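The questions below are the ones that land in my inbox most often, so I've put them all in one place. I run a two-bedroom guest apartment in Brellton, on the second floor over a bike shop, and I write this site about hosting on a small scale. If yours isn't answered, use the contact form and I'll get to it (usually at night, with tea).

## The basics

**How long have you been renting the place out?**

Long enough to be on my third set of towels! I started with just the back bedroom, listed through Postell, which is a little regional booking site. I liked it so much that I opened up the whole apartment the next March.

**Do you make a living from it?**

Oh gosh, no. It pays its own bills and leaves me some extra, and in a good summer it covers a vacation. Last July I cleared 3,022 dollars after cleaning supplies, utilities and the booking fees, and that was my best month ever. January is a different story. I've had Januaries where the heat cost more than the guests brought in.

**Do you clean it yourself?**

Yep, every turnover. I tried hiring out for one season and the cleaning was fine, but I missed all the small things, like a loose towel bar or a lamp that had started flickering. When I do it myself I find those before the next guest does.

**How long does a turnover take you?**

Two and a half hours if the last people were tidy, closer to four if they cooked. Checkout is 11 a.m. and check-in is 4 p.m., and I will defend those hours to the death. I used to offer noon checkout to be nice and spent a whole summer sweating through my shirt.

## Beds and linens

I get more mail about sheets than about anything else on this site, so they get their own section.

**What order do you do things in?**

Beds get stripped first, before I even open the windows, and the first load goes straight in the washer. Then kitchen, then bathroom, then dust, and the floors last. The beds get made up right before the floors.

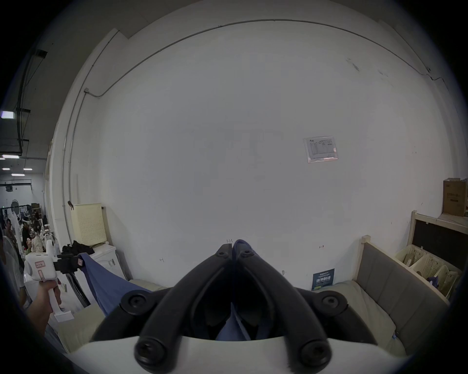

I know plenty of hosts who start with the bathroom to get it over with. Do whatever keeps you moving! My only real rule is that the washer has to be running while I'm doing something else, or the day gets away from me.

**How many sets of sheets do you keep per bed?**

Three. One on the bed, one in the closet, one in the laundry. I got by on two for a while and then a guest spilled red wine the same morning my dryer quit, and I drove to the store in my slippers.

**White or colored?**

I know, I know, everybody says white because you can bleach it. I went with colors anyway and I'm happy with them. The room feels less like a motel, and I can tell at a glance which set goes with which bed. Makeup shows up less too. If you're a bleach person, stick with white and ignore me.

**Do the pillowcases have to match the sheets?**

Mine don't. I like a plain neutral on the bottom and something darker on the pillows.

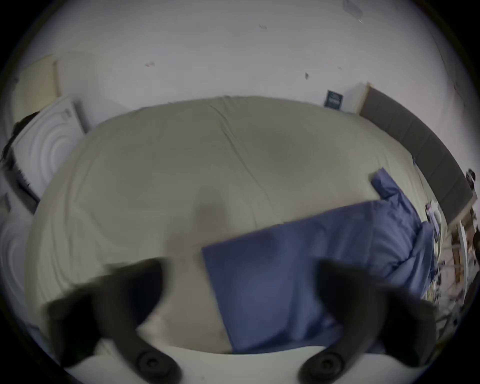 *Blue pillowcase, beige-gray fitted sheet.*

**Do you iron?**

Never. I pull things out of the dryer when they're still a tiny bit damp, smooth them with my hands, and call it done. A guest once left me a note that said the sheets were wrinkled, and they were! She gave me five stars anyway.

**What if there's a stain I can't get out?**

Cold water and dish soap right away, then an overnight soak. If it survives that, the sheet becomes a drop cloth or goes to the animal shelter. I set aside 40 dollars a month for replacing linens and I've never once had any left over at the end of the year.

## Money and guests

**What's your cleaning fee?**

39 dollars, flat. It doesn't cover my time if I'm strict about it, but a big cleaning fee on a one-night stay makes people grumpy before they've even parked.

**Do you leave guests a checkout list?**

A very short one. Dishes in the dishwasher, trash in the bin downstairs, key back in the box. I don't ask anybody to strip the beds. They tend to bundle everything up in a wad with the mattress pad still attached, and then I'm picking it apart for ten minutes.

**Do you take a deposit?**

Not anymore. In all my time hosting, I've had one broken chair and one missing corkscrew. Chasing deposits took more energy than buying another corkscrew.

**Is it worth paying for a better mattress?**

Yes, yes, yes. I bought a Kirkegaard for the front bedroom and the comments about sleep went way up. The other room still has the cheaper one, and people are polite about it. Replacing that is next on my list.

**How much did it cost to get started?**

I spent just under 2,000 dollars on the first bedroom, and a good chunk of that was the mattress and blackout curtains. The kitchen I filled slowly from yard sales. I did splurge on an Istska kettle, which guests ask about constantly, so I've taped the model number inside the cupboard door.

**Do you allow pets?**

Small dogs, yes, with a heads-up. Cats, no. I'm allergic and I'm the one shaking out the blankets.

**Can I book your apartment?**

Sure! It's on Postell under Brellton, upstairs listings. Summer fills up by April, so write early if you need particular dates, and let me know if stairs are a problem. There are nineteen of them and they're steep.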